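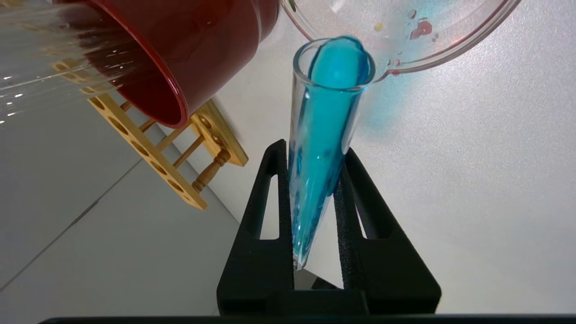 Blue up to the rim and then a bit more. The gripper holds the tube for the pour.

Life with the arm, four months in
From the wet lab, Trormont site

Several of you in the other buildings have stopped me in the lunch line to ask how it's going with the robot, so I said I'd write something for the newsletter and save my soup from getting cold. It's going fine! It's also been a strange few months, and I'd like to tell you about both.

For anyone who doesn't come down to our end of the hallway: we check color. Every batch of dye concentrate that leaves the site gets a sample, every sample goes into a glass tube, and somebody compares it with the standard and signs for it. In a normal month that's 1378 tubes, give or take the holidays. Until February every one of them was held in somebody's left hand while the right hand did the pouring. My thumb has opinions about that number.

The arm came from Kälin and it does the holding. That was the idea from the start, and I think people upstairs heard "robot in the lab" and pictured something much grander, with lasers. It has a black two-finger gripper with cutouts in the fingers (Elfriede calls it the lobster), and a lot of our early weeks went into teaching it how hard to squeeze. Glass is not forgiving. Our first settings were so gentle that tubes slid down slowly in the grip like somebody falling asleep on a bus, and then we overcorrected and I swept up a fair amount of glass. We found a number we could live with in the second week and wrote it on tape on the side of the cabinet, and please, please don't move that tape.

What changed for us? Well, the mornings. I used to come in, put the radio on, and fill tubes until break. You could do it half awake and have a whole conversation about somebody's kitchen remodel. Now the first thing is the overnight list on the screen, then the check on the gripper, then a few practice pours in colored water before any real sample goes near it. I talk less before nine o'clock than I have in years, and I miss it a little. We've started taking break together at the same time to make up for it, all of us at the one table, which we never used to do when everybody stopped whenever their own rack was full.

Speaking of racks, we kept the wooden one with the little turned posts. There was a very nice metal rack in the quote and we said no thank you. Elfriede Marti brought the wooden one with her from the old lab 28 years ago and she was not about to see it put in a closet, and the arm doesn't mind it a bit once you've shown it where the holes are. So there it sits on the white bench with the most expensive thing we own right next to it.

The part I was nervous about was Retent, the software that keeps the record of every sample. I am not a computer person. I still print my boarding passes. But it's the piece I'd fight for now if anybody tried to take it away. It used to be that you poured, capped, labeled, wrote the batch in the book, and then at the end of the day typed the book into the computer, and if your sevens looked like ones (mine do) there'd be a phone call. Now the record opens when the tube is picked up. I just confirm it. The book is in my drawer and I've written in it maybe twice since spring, both times out of habit.

Where it still falls down is full tubes. Liquid likes to stand up over the rim in a little dome before it goes over, and a person sees that coming and tips the cup back without thinking. We're still working out how to get the system to stop in time. It does well with thin samples and less well with the syrupy ones, and on a bad afternoon there's blue across the bench and we're all standing around with paper towels. The Kälin people have been good about answering the phone, I'll give them that. They want us to leave more room at the top. We want the full height because that's how the standards were poured. We'll see who wins.

Now the question everybody really asks, usually in a lower voice: has anyone lost hours? No. There were 16 of us across the shifts before and there are 16 now. Two people moved from pouring to comparison, which pays a step higher, and one moved over to Tundeck's side of the building at her own request (she wanted days, and good for her). What I can't tell you is what happens when somebody retires. I asked that at the spring meeting and got a polite answer that didn't have a lot in it, and I plan to ask again. I'd like it in writing before they talk about a second arm.

Elfriede had her doubts at first and she'll tell you so herself. She can judge a blue from across the room and she didn't see why she should stand there babysitting a lobster. What brought her around was her wrist. She'd been wearing a brace since before the holidays and she's been without it for almost 4 weeks. She does all the comparisons on the difficult blues now, sitting down, by the window, and she's training two of the younger ones to see what she sees. That used to be squeezed into whatever time was left after the pouring, so mostly it didn't happen.

If you'd like to see it run, we're opening the lab on Wednesday, June 19, 2019, from one o'clock until the end of the first shift. Safety glasses are in the box by the door, closed shoes please, and wear something you don't love. The turquoise does not come out of cotton. I've tried everything, including the thing with the vinegar.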